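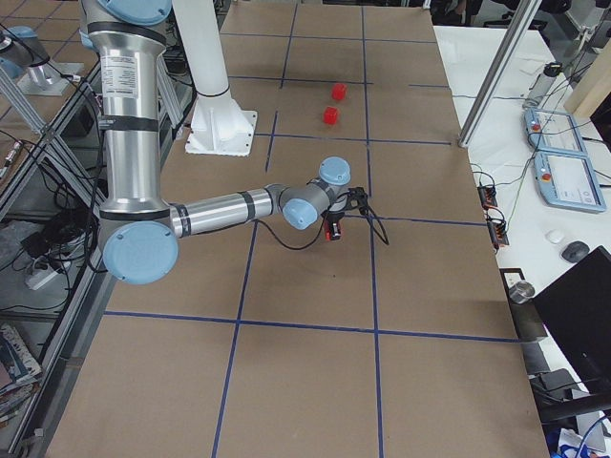
How long should a small library keep a book that no one checks out? Five years from the last checkout, then it goes on the review cart.

Speaker notes, Latifa Bennani, Podow Public Library
Weeding a small collection

Slide 1. Say hello, thank Graham Sugden for the room. Handouts are by the door. Questions any time.

Slide 2. Where we started. The adult nonfiction shelves were full to the ends, and new books were going on top of the cases. We pulled 853 titles for review. The oldest travel guide still listed prices in francs.

Slide 3. The rule. Read it out slowly, people write it down. Local history is exempt. So is anything donated by the Cherkaoui family, under the terms of the gift.

Slide 4. What we look at on the cart: condition, date, and whether another branch has a copy. Medical and tax books go by date alone. Mention the Hanemach branch, which holds last copies for the county.

Slide 5. Staff time. Zineb Naciri and Amr Berrada did the first pass in 18 afternoons. They worked one shelf at a time and put everything back before closing. Pause here for the question about part-time staff.

Slide 6. Complaints. We had a few in June, mostly over cookbooks. We put 100 of those back out on a sale table and most of them sold. Adel Belhaj has the form letter if anyone wants a copy.

Slide 7. Next is large print. Leave the email address up while people pack their things.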